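Two grippers, one simulated arm, and a lot of coffee

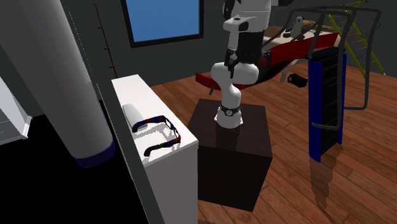 Lino Gatti wrote back to the last newsletter within the hour to say that comparing grippers in simulation is like comparing shoes by looking at the boxes, and would I please bolt something to something before I told people what to buy. Fair enough, Lino! I laughed, and then I stewed on it for most of Sunday, and this item is more or less my answer.

I half agree with him. A simulator won't tell you that a fingertip pad goes shiny after a month, or that the cable comes out of the housing at exactly the angle where it rubs on the wrist. It won't tell you how a gripper sounds either (and I've had one on my bench that squealed so badly the dog left). What it will do is let me throw the same pick at two sets of fingers over and over without resetting anything by hand, and for somebody doing this in the evenings that's a pretty big deal.

So, the setup. I've got the arm standing on its dark pedestal in one of the furnished room scenes, gym bench and ladder and all, with a white counter off to the side. On the counter there's a pair of glasses with speckled frames and a small white rounded cylinder lying on its side. Those two are my test pieces for now. I picked them because they're annoying in completely different ways. The cylinder wants to roll. The glasses have those skinny temples sticking out toward the back, so there's plenty of thing to hit and very little thing to hold.

The two grippers are the Cocco and the Jomo. If you've been reading for a while you'll remember the Cocco from the drawer-handle business last spring. It's a plain parallel gripper, the fingers move straight in and straight out, and the model I'm using was drawn up by the folks at Flevargate, who were nice enough to send me the geometry when I asked. The Jomo is newer to me. Its fingers swing in on a linkage, so the tips travel along a little arc as they close. Keep that arc in mind, it causes all the trouble later on.

I ran 2040 picks in total, split evenly between the two grippers and then evenly again between the two objects. I know that's a funny number. I'd planned on a round 2000 and then found a batch I'd queued twice over by mistake, and the extra ones were perfectly good, so in they went. For every pick I nudged the object a bit from its usual spot and turned it by up to 15 degrees either way. The arm, the controller and the approach height stayed the same the whole time. That last one turned out to be a mistake, and I'll get to it.

The cylinder first. The Cocco was just lovely on it. Come down over the top, close, lift, done. When it missed, it was nearly always because one finger landed on the cylinder on the way down and shoved it off across the counter, and a slightly wider opening fixed most of those. I'd been starting with the fingers only a little wider than the cylinder, to save closing time, and that was plain stingy of me. Open the thing up! The time you save is tiny and you pay for it in chasing.

The Jomo struggled here and for a while I couldn't see why. The fingers were wide enough. The aim was good. But on pick after pick the cylinder would squirt out from under the tips just as they closed. I ended up stepping through one of the failures a tick at a time (with a sandwich, it was a long one) and there it was: as the fingers swing shut, the tips drop. Then they bottomed out on the counter, the linkage had nowhere to go, and the whole grasp went sideways. My approach height had been set up for the Cocco, whose tips stay at the same level from open to closed. I was making the Jomo take a test written for somebody else.

So I lifted the approach for the Jomo by 15 millimeters and ran its cylinder batch again from scratch. Much, much better. Still a little behind the Cocco, but close enough that I wouldn't pick one over the other on that alone. If you take one thing from this item and skip the rest, please check how far the tips move down when your gripper closes. The data sheet might have it. If it doesn't, hold a ruler next to the fingers and close them slowly.

Now the glasses, where I expected a mess and got one.

My first plan was to grab them across the lenses, and I gave up on that pretty quickly. Even where it worked I didn't like it. If those were real glasses I'd be handing them back with smudges at best. The second plan was to take them by the bridge, and this is where the Jomo started to earn its keep. Its tips are narrower and they come in from slightly outside and above, and with the corrected height they'd settle around the bridge without touching much else. The Cocco's fingers are chunky by comparison, and it kept clipping one of the rims on the way down. Once a rim gets clipped the glasses turn, and once they've turned the temples are pointing somewhere new and the next try is worse than the first.

I did try a pair of slimmer fingertips on the Cocco. In the simulator this is the part that feels like cheating, I just edit the mesh and reload. It helped a good deal with the glasses and cost me a bit on the cylinder, where the narrower pads let it swivel in the grip on the way up. There's your trade, and I don't think there's a clever way around it apart from swapping tips between jobs.

A word about the controller, which I'd promised to keep out of it and can't. Both grippers ran on plain position control to begin with, meaning I tell the fingers where to go and they go there. For the cylinder that's fine. For the glasses it isn't, and a thin frame really shows it up: command the fingers a hair too far shut and the contact solver gets very excited. I had one run where the glasses left the counter at a speed I'd rather not write down. Switching to a force limit calmed everything right down, and the Jomo liked it more than the Cocco did. I suspect that's the linkage giving a more forgiving squeeze near the end of its travel, but I haven't tested it properly, so treat that as a hunch.

The camera question came up too, as it always does. I've been getting poses straight from the simulator so far, so neither gripper has had to find anything for itself. That's generous. A real wrist camera would have fingers in its view half the time, and speckled frames against a white counter are probably about as kind a target as anyone could ask for, while a white cylinder on a white counter is the opposite. I'd bet good money that the cylinder, my easy object, becomes the hard one the minute I take the poses away. That's the next batch, and I'm a bit scared of it.

Where does this leave Lino's shoe boxes? Well, I called Aldo Melis at the Lestgate workshop to ask whether they'd let me have some time on their bench, and he said yes before I'd finished the question, bless him. He's got a Cocco there already. The Jomo I'm going to have to borrow. The plan is to repeat a small slice of this with real fingers and a real pair of glasses (mine, the old ones, with the scratch) and see how far off the simulated numbers are. I'm fully prepared for the friction to be wrong. I set it by guesswork, then adjusted it until the cylinder behaved the way I thought a cylinder should, and Lino is going to have a field day with that sentence.

If I had to choose tonight, for a general tidy-the-counter sort of job, I'd go with the Jomo and a force limit, and I'd spend the first evening getting the approach height right. If everything you pick is chunky and you want the simplest thing that works, get the Cocco and don't look back. It's easier to reason about, and when it fails you can tell why just by watching, which counts for a lot at eleven at night.

A couple of loose ends. Several of you asked for the pick settings from last time and I'm sorry they haven't gone out yet, I'll bundle them with these. I've kept the failed runs as well as the good ones, so ask if you'd like those, they're more fun to watch. And if any of you have run a linkage gripper on thin stuff — cutlery, pens, glasses, anything like that — I'd love to hear what approach height you settled on and whether you change it per object or just leave it high and live with it. Just hit reply, it comes straight to me.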